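4.2 Fault during the bag-packing trials

The Stockdale cell was programmed to hold a kraft paper bag open with the left arm while the right arm loaded hand tools. Of 88 trials, 23 ended in a protective stop on the right arm. The first stops were logged as collisions and the force threshold was raised, which had no effect on the rate.

The controller log showed a different cause. In each stopped trial the wrist camera dropped out before the arm halted, and the Ziren driver treated the lost stream as a safety fault. Dropouts occurred only when the wrist was rotated past the loading pose. The cable run to the right wrist measured 1,060 mm and had no strain relief at the connector. Slack lying on the tabletop dragged as the forearm moved, and the load was carried by the plug.

A secondary hazard was recorded at the same time: a hanging cable could catch on a bag handle or on tools laid out at the back of the table.
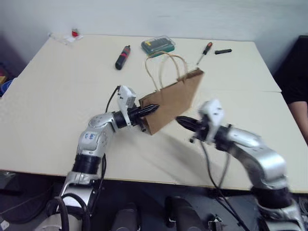

4.3 Corrective action

The right cable was rerouted along the forearm and clamped behind the wrist bracket. The original force threshold was restored. A further 32 trials were run with no camera dropouts. The left arm has not been modified, and its connector should be inspected before the cell is used again.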